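The Hand That Needs a Hand

Halima Bassey keeps a dental pick in her shirt pocket. She uses it to clear carpet fluff out of the finger joints of a robotic hand that, according to the brochure, needs "minimal routine attention."

I came to the Cutavthorpe workshop because I had read that brochure. The hand is sold by a small outfit called Skundar, and the pitch is familiar to anyone who has sat through a trade show: fingers like ours, a grip gentle enough for everyday things, ready to work on the day it comes out of the crate. I have heard versions of this for years and I have yet to see the crate that fits the description. So I asked if I could watch one being looked after, and Bassey, who runs the place with one full-time technician, said I could come as long as I stayed off the blue carpet.

The carpet is on the table. It gives a light object something to stand on without skating, and it spares the fingertips when the hand comes down too low. It also sheds. Bassey swapped a rubber mat for it in June and has been picking fibers out of the knuckles ever since. She thinks the trade was worth it. Her technician, Obaidul Matubbar, does not, and they had clearly argued it before I got there.

Matubbar does the morning check. He powers up the arm, lets it go to its rest position, and listens. Then each finger is closed and opened 10 times, first one by one and then together, while he watches a column of numbers on a laptop. What he wants is for a finger to come back to the same place it started from. Often it doesn't. On my visit the lower digit was coming back a hair short, and he had to loosen a set screw, reseat the joint, tighten it, and run the whole thing again. Then a third time. The brochure says calibration is automatic, and in a sense it is, once a man with a hex key has made it possible.

The fingertips are the real expense. They are soft, they wear, and Bassey replaces them every 500 grasps whether they look bad or not. She used to wait until they looked bad. The log for one early tip ends at 933, with a note in Matubbar's handwriting that I was asked not to quote. After that they settled on the lower number and started buying tips by the box.

After the finger check comes the cup test. The objects on the table are supermarket stuff — bottles, a detergent jug, an Oreo box — and they are there partly to get in the way. A hand that can pick up a cup on a bare table is a hand that has been given an easy life. The cup itself is paper, and paper is unforgiving. Squeeze too hard and the wall folds. Too soft, and it slides out when the arm lifts. 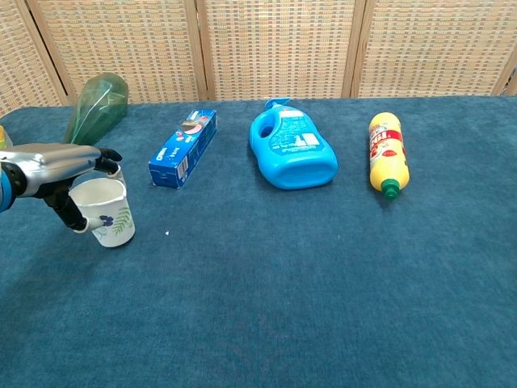 What the cup test shows

Matubbar looks first at where the fingers land. He likes the upper pair hooked over the rim and the lower one braced against the side, well down, so the load is shared between them. If the lower finger rides up, the cup tips. He keeps a stack of spare cups under the bench and throws out any with a crease, on the grounds that a bent cup will flatter the next grip or ruin it, and either way he learns nothing.

I asked for a success rate. Bassey gave me a look and then gave me the log, which covers nearly 900 tries on the current settings. She would not boil it down to one figure for me. Some of those runs were made with a bad cable, some with a worn tip, some with the table nudged over by a hip. Any percentage would be a percentage of what, she asked. I have met sales managers who could stand to ask the same thing.

The cable is its own story. It runs down the forearm through a joint that turns farther than the cable likes, and the first two failed at the same bend. Skundar's answer was a longer warranty. Bassey's was a loop of extra slack and a strip of felt from a craft store, and the third cable is still in there. She wrote up the fix and sent it along. So far she has had a thank-you note and an invitation to a webinar.

A rival maker, Mellville, will sell you a simpler gripper with two flat jaws and very little to adjust. Bassey owns one of those too. It sits on a shelf by the door, and she says she reaches for it whenever a customer is due and the job is a plain box. I found that more telling than anything in the log.

None of this makes the hand a bad machine. I watched it long enough to lose some of my crankiness, and there is a real pleasure in seeing fingers settle onto something so flimsy. But the hours matter. By Bassey's own time sheets, looking after the hand takes up most of Matubbar's mornings, and those mornings appear nowhere in the price.

Before I left he was back at the lower digit with the hex key. It had drifted again. Bassey passed him the dental pick without looking up, and he asked her, for what I gathered was not the first time, what had been wrong with the rubber mat.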